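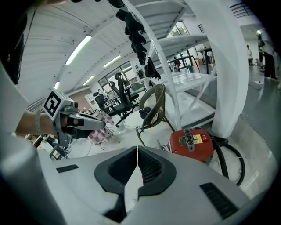
The Occupational Hand Service at Ukholm sees people whose work has begun to hurt. Its patients come from offices, kitchens, warehouses and hair salons, and most have waited longer than they should have before asking for help. The head of the service, who trained as an occupational therapist and has led the team for four years, met us in the Ahuja Building between a morning clinic and a staff meeting. She wished to begin with a common misunderstanding. "People see a strap on somebody's wrist, a light grey one like that in the photograph, and they assume it must be a support," she said. "Straps are worn for all kinds of reasons. When a patient arrives with something round the wrist, my first question is what they believe it does for them."

The answers vary. Some patients have been given a splint by a relative. Others have bought one and wear it day and night, although the service generally advises that a resting splint be worn for limited periods and reviewed. "A joint that is held still for weeks becomes stiff, and the muscles around it lose strength," she explained. "The patient then has two problems, and the second one may take longer to put right."

The service received 135 referrals last year, of which 80 came through employers and the remainder through general practice. She would like the first group to arrive sooner. Under the present arrangement a manager must complete a form, and the form asks for a diagnosis that the manager is rarely in a position to give. A shorter version has been in use at the Watlow depot since January. It asks what the person does in a working day, which tasks bring on the pain, and whether the pain is still present the next morning.

"The last of those matters a great deal," she said. "Tired hands at the end of a shift are usual in many trades. Hands that are still sore at breakfast should be looked at."

A first appointment lasts an hour. The therapist measures grip and range of movement, but a large part of the time is given to conversation about the job itself. Patients are encouraged to bring the tools they use, provided that they can be carried safely. The team has examined secateurs, piping bags, price guns and, on one occasion, a complete set of bell ropes. Handles are frequently too narrow for the person using them. A layer of foam tubing can be enough to reduce the effort required, and the service keeps a supply in several widths.

Asked about exercises, she was cautious. Leaflets are provided, yet she prefers to teach no more than 3 movements at a first visit. "If I give a patient ten, they will do none of them by the following week. I would sooner they did a few well – and at a time of day they have chosen themselves."

She spoke at greater length about rest breaks. Many employers already permit short pauses, and many staff do not take them, particularly where output is recorded by the hour. The service now offers to visit teams and discuss the order in which tasks are done, so that heavy gripping is followed by lighter work. At the Suler Road bakery the change involved moving the labelling of boxes from the end of the shift to the middle. Staff there had suggested it themselves some time before.

Evening appointments will be offered from January for people who cannot be released during the day. Employees may also refer themselves, and their employer is not informed unless they agree. Forms are held at the reception desk on the ground floor of the Ahuja Building.

Published 2024-08-10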